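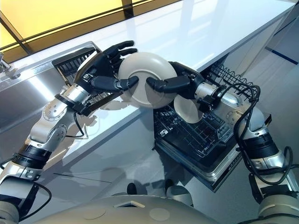

Search threads, tags, users
Go

Dishwashers > Loading and racks > Wide-rim plates in the lower rack: tine spacing

tinepitch36
My lower rack is black coated wire with upright tines, fixed, no fold-down section. The plates are Faver shallow dishes, off-white, with a wide flat rim. They stand up fine but lean, and the rims of neighboring plates touch. Every slot or every second slot?

rackrat_491
Every second slot. A shallow dish takes up more depth than a flat plate, so the pitch printed in the manual doesn't apply. Face them all toward the center of the tub.

Siu_owner
Disagree. Every slot works if you alternate dinner plates with something smaller. Skipping slots throws away half the rack. I have run mixed loads in a Siu for 2 years this way and rewash very little.

rackrat_491
Alternating is fine if you own the small plates. OP asked about one type of dish.

tinepitch36
Correct, one type. I tried every second slot last night. Rims no longer touch. Slight lean remains.

drainhose
Lean is normal and useful. A dish standing dead vertical holds water in the foot ring. Check that the tallest rim clears the spray arm under the upper rack. Turn the arm by hand before you close the door.

Siu_owner
Agree on the spray arm. Also check the coating at the tine tips. Once it splits, the wire rusts and marks pale glaze. Trekov sells vinyl caps in packs of 100. Cut the rust back first or the caps just hide it.

rackrat_491
Caps add width to the tip. On a tight pitch that makes the original problem worse. I use the brush-on repair from Skikance, two thin coats, dried overnight.

Siu_owner
Brush-on peeled for me by March. Caps are still on.

drainhose
Did you degrease first? It won't bond over detergent film.

Siu_owner
Wiped it with a damp cloth. So no.

tinepitch36
Coating is intact here. Staying with every second slot, bowls moved to the upper rack. Spray arm turns freely.

We use cookies to keep you signed in and remember your settings. Accept / Manage preferences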